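About Droderar

Droderar tests whether robot arms can do ordinary work. We take jobs that people do every day in homes, small shops and stockrooms, we set them up as plainly as we can, and we find out how far a machine gets before a person has to step in. We then write up what happened and give the write-up to whoever asked for it.

Our main workplace is in Vernside, on one floor of a former office building. We kept the carpet, the low ceilings and the bad corner by the stairs. Most homes and small businesses have at least one of those.

What we do

People come to us with a question that usually sounds simple. Can an arm fold our towels? Can it put returned stock back on the shelf? Can it clear a break room table at the end of a shift? A manufacturer's video will often show the job being done once, on a good day, with the towel already flat. Our clients want to know about the two hundredth towel.

We run each chore many times over. We change the things that change in real life: where the item is, how it's lying, how much light there is, what else is in the way. An operator stays close by for every run, and every time a hand has to go in, it goes on the sheet.

Last year we logged 3,421 runs. Of those, 1,480 were finished with no help from a person. That figure mixes easy chores with hard ones, so please don't read it as a grade for robots in general. We give it here because visitors ask for it.

Can machines do chores yet?

Some of them, part of the way, in rooms that have been arranged to suit them.

Picking up a rigid object of a known size from a clear surface goes well. So does moving a box from one fixed spot to another. Sorting a bin of mixed packaged goods is fair, and it has gotten better each year we've measured it. These are shop-floor jobs more often than household ones, and it shows in our results. A stockroom can be laid out for the machine. A kitchen has to be laid out for the people who eat there.

Cloth is still hard. A dish towel on a table has no fixed shape, and a grip that worked on one corner can miss the next. We have runs where the arm folded a hand towel neatly and then pulled the whole thing off the table while letting go. Fitted sheets we stopped offering as a test. There was nothing useful to report.

Floors are harder than most people expect. Wheeled robots have been cleaning them for years, but picking things up off a floor with an arm is a different job. Socks, charging cords and small toys sit low, they blend into the carpet, and the arm has to reach down among furniture and feet. Cords give us the most trouble. A thin cord on a patterned or flecked floor is easy to miss and easy to snag.

Then there is speed. Tidying a coffee table takes an adult a couple of minutes. Our best arm setup took 17 minutes on the same table, and that was counted as a success. For a home user who is out at work all day, it may not matter. For a cafe between lunch and dinner it does.

How we work

Each project follows the same order. Clients are welcome to sit in on any of it.

1. We visit, or we ask for a floor plan and a short video of a person doing the job. We want to see the job as it's done now, including the shortcuts.

2. We write the chore down in one paragraph. If we can't agree with the client on what "done" means, we don't start. A "clean" counter has caused longer meetings than any piece of hardware.

3. We build the setup in Vernside from everyday furniture. We buy most of it used.

4. We run the arm with a person in the room. Operators work seated or standing depending on the chore, and the arm often passes through the same space they're in, over laps and shoes as well as tabletops. We think that is the right way to test something meant for a home, so our speed limits are set for people at close range.

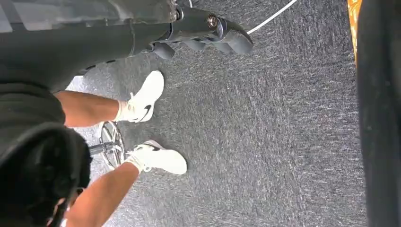 5. We go through the recordings run by run. Each one is marked as finished, finished with help, or stopped. Two people mark every recording separately, and where they disagree a third one looks.

6. We write the report. It says what the arm did, what it didn't do, how long it took, and what would have to change in the room for it to do better. The raw run sheets go in the back.

A standard project is 900 runs of a single chore with up to four variations. Smaller studies are possible, but we'll tell you if the number is too low to mean much.

Our projects

Aksoy is our household program. It covers laundry, dishes, tabletops and floors, and it has been running the longest. The chores in it stay the same from year to year so that results can be compared. We add a new one each March and retire one if it has stopped telling us anything. Loading a dishwasher's lower rack has been in Aksoy from the start and will stay there for a while. Plates are fine. Bowls get wedged, and glasses need a grip gentle enough that they sometimes slip.

Lenance is the shop-floor side. It takes in restocking, packing small orders, sorting returns and wiping down work surfaces. Most of our paid work comes through Lenance, mainly from small businesses that have been quoted a price for a machine and would like a second opinion before they sign. We don't sell machines and we don't take a commission from anyone who does.

The two programs share equipment and staff. They also share a set of plain gray storage tubs, which is the cause of most of our internal mail.

What we've changed our minds about

When we began, we thought the gripper would decide everything. We spent a good part of our first budget on different hands: two fingers, several fingers, soft tips, suction. The gripper does matter, but a lot of failed runs went wrong earlier, when the arm lined up on the wrong edge or started toward an object that had shifted. A better hand doesn't fix that.

We also used to stop a run the moment a person touched anything. We now let the operator help and carry on, and we mark it down. This is closer to how such a machine would be used. If someone at home has to nudge a mug once and the rest of the table gets cleared, many people would call that useful. Others wouldn't, and the report gives them the numbers to say so.

And we used to test in a room with nothing else going on. Now people walk through, chairs get moved, and doors are left open. Results dropped when we made this change and have only partly come back. We think the lower numbers are the more useful ones.

Who works here

We are a small staff of operators, technicians and report writers, and most of us do more than one of those jobs. Several came from warehouse or hotel work. That background helps – a person who has made up hotel rooms for years can see straight away why a machine is losing time on a pillowcase.

Operators get paid training before their first session. They learn how to stop the arm, how close they can work to it, and how to write a note that someone else can follow later. There's no dress code beyond closed-toe shoes and nothing loose at the wrist or neck. Long sessions are split up, and no one runs the same chore for a whole day.

We take on new operators a few times a year. You don't need an engineering background. You do need patience, and you should be comfortable saying that a run failed when it did.

What we don't do

We don't test machines meant to lift or carry people. We don't certify products as safe, and a Droderar report shouldn't be used as if it did. We don't publish a ranking of makers. A result in our setup belongs to that chore, that arm and that room, and moving any of them can change it.

We also don't record in clients' homes. If a chore depends on something that can't be brought to Vernside, we build a copy of it or turn the job down.

Visiting and getting in touch

Visitors are welcome on weekday afternoons between 2 p.m. and 4 p.m. by arrangement. You can watch runs from the side of the room and talk to the operators during breaks. Please allow an hour. Children over ten can come with an adult.

If you have a chore you'd like tested, send us a short description of it, the size of the room, and how often it's done in a normal week. A video taken on a phone is enough. We reply to every request, though in spring it can take us a little longer.

Schools and community groups can ask for a copy of the Aksoy chore list, with instructions for running the simpler tests by hand. Several chores on the list need only a table, a stopwatch and a stack of towels.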